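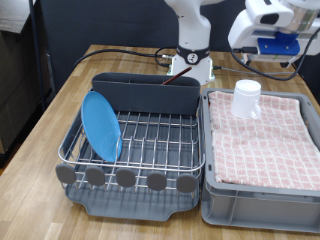 Getting More From Your Protein Skimmer

Sep 24, 2025

Most of the calls we took in August were about skimmers. The usual complaint was a cup full of thin, tea-colored water or, at the other end, a cup that stayed dry for a week. Few of these turned out to be equipment faults. In nearly every case the skimmer was standing in the wrong depth of water, or it was being adjusted too often. This item covers the Koltdale and Gokside skimmers we carry, but most of it applies to any in-sump model.

Water depth

An in-sump skimmer is built to run in a certain depth of water. The Koltdale models want 7 to 9 inches and the smaller Gokside wants 6 to 8. Measure with the return pump running. The level in the skimmer section is often quite different when the system is shut off, and that is when people tend to measure.

If the water is too deep, foam climbs up the neck before it has had time to dry out, and the cup fills with wet skimmate. If it is too shallow, the pump works against more head, draws less air, and the foam never reaches the cup. A stand made from egg crate and PVC legs will fix a section that is too deep. For one that is too shallow, raise the baffle or move the skimmer.

Depth also has to stay put. A skimmer placed in the return section will see the level drop every day as water evaporates, and the foam height will drop with it. Put the skimmer in a section with a fixed baffle. If that can't be done, run an auto top-off and check that its float or sensor moves freely.

Choosing a size

The printed tank ratings assume a light fish load. We suggest reading them as follows. For a tank with a few fish and mostly soft corals, the printed rating is fine. For a mixed reef fed once or twice a day, pick a skimmer rated for one and a half times your total water volume. For a heavily fed fish-only system, double it.

Going too large causes trouble as well. A skimmer with a wide neck needs a certain amount of organic material to hold a stable head of foam. On a lightly stocked tank it will produce in fits and starts, and no setting of the gate valve will cure that. The Koltdale 400 is the model most of our customers end up with for tanks in the 75 to 120 gallon range. The Koltdale 2000 is meant for large systems and fish rooms, and we steer people away from it for anything under 300 gallons.

Break-in

A new skimmer will not behave for the first several days. There are oils and residue left on the acrylic from manufacturing, and they keep the foam from building properly. A rinse in warm water with some white vinegar helps. Allow up to 14 days before judging the results. During that time set the valve fairly open, keep the foam low in the neck, and leave it alone.

Once it has settled, make one small adjustment and wait a day. The body of the skimmer takes a while to respond, and two or three changes in an evening will leave you with no idea which one did what.

Things that upset a skimmer

Epoxy putty, some coral dips, many medications and most water conditioners will make a skimmer overflow. Turn it off before using any of them, or take the cup off and let it run into the sump. Expect wet foam for a day or two afterward. A fresh bag of carbon speeds things up.

Oily foods do the opposite. After a feeding of frozen mysis or anything soaked in a vitamin supplement, the foam may collapse for an hour or more. It will come back without any help.

Cleaning

Wipe the neck twice a week. A film on the inside of the neck cuts production well before it looks dirty. Wash the cup at the same time and leave out the soap.

The air line needs attention about once a month. Salt builds up where the tube meets the venturi and slowly chokes off the air. Pull the tube and run a cup of warm fresh water through it with the pump on. Every six months take the pump apart and soak the impeller and volute in vinegar for an hour. Radu Filip in our service department sees more noisy pumps from calcium on the impeller magnet than from worn bearings, so try the soak before you order parts.

Parts in stock

Replacement impellers for both Koltdale sizes are back in stock, along with the Ateş silencer and the Greltness drain fitting for the Gokside cup. The Gokside O-ring kit is now listed under part number 796 and replaces the two older kits. It fits all Gokside cups sold to date. Coat the rings with a little silicone grease when you install them.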